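Proceedings > Repair and Reuse Studies > Papers > Section 4

4. What the opened machines tell us, and what they don't

4.1 The claim about easy access

The literature on desktop reuse leans on one idea more than it should: that an older tower computer is easy to service because it is easy to open. Hendriks makes the point in her survey of the Warside refurbishing shops, and it has been repeated since with little checking. We don't dispute that a side panel comes off faster than the back of a glued tablet. We do doubt that this tells anyone much about the hour of work that follows.

Our records cover 230 towers handled at the Gidovano workshop, with job sheets filled in by the people at the bench. The sheets were designed by Langat for stock control, and it shows. They have a box for "opened" and a box for "closed," and in between a single line for remarks. Much of what we would like to know was squeezed onto that line or left off. Any reader who wants firm timings for separate tasks won't find them in this section, and we are wary of papers that offer such timings from sheets of the same kind.

4.2 Cables as the hidden cost

The remark that came up again and again was about cables. A processor socket has a lever and a frame, and memory slots have latches at their ends. Parts like these were laid out with a hand in mind. The wiring between the power supply, the drive cage and the board is another matter. It crosses the middle of the case in bundles, and its route depends on the length of the leads and on the habits of whoever was in there last (see Figure 1).
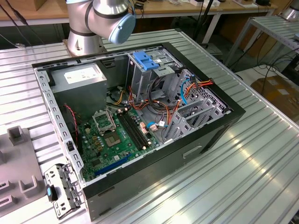

Figure 1. Tower case on its side with the side panel off. Cables run from the power supply across to the drive cage and the board; the frame of the processor socket is raised.

Kaijage, who supervised the bench in February, argued in her notes that color should help: a worker ought to be able to sort power leads from data leads at a glance. We aren't convinced. Color tells you something if the maker kept to a scheme and if later repairs kept to it too. In a mixed lot, orange on one machine may do the job that red does on the next. Several job sheets record a lead being unplugged, looked at and plugged back in, and that is hardly what sorting at a glance looks like.

The same goes for the bright plastic latches that makers put on drive cages and similar parts. The usual reading is that a colored latch means "touch here," and that a newcomer will find it without a manual. Perhaps so. Finding a latch and getting a drive out past a bundle of cables are separate problems, and the sheets don't let us say how often the second one spoiled the first.

4.3 Laying the case down

Nearly all the guides we read, including the Clalline handbook used for training at Gidovano, say to lay the tower on its side with the opening facing up. This seems sensible, and we have no wish to argue for working on an upright case. Still, the handbook claims the position "prevents loss of screws," and here we found nothing to back it up. A screw dropped from above lands on the board or rolls beneath it. Nassoro Koech tried a shallow tray next to the case for 50 of the jobs and thought it helped, but there was no comparison group, and he was also the most experienced person at the bench.

4.4 Labels

Power supplies commonly carry a specification label, and reuse guides treat it as the first thing to read. We agree that it should be read. We are less sure that it can be, once the supply is mounted and the print is small. Of the 10 supplies set aside by Mwajuma Koech for a second look, the sheets give a rating for all but two, yet they don't say if the rating was taken with the supply in place or after it was pulled. Vlček's method simply assumes the former. Until someone writes down which it was, we would treat the time saving in that method as a guess.

Related papers

Sorting mixed screws in small repair shops
Who fills in the job sheet?
Drive removal before resale: a second look
Bench height and lighting at Warside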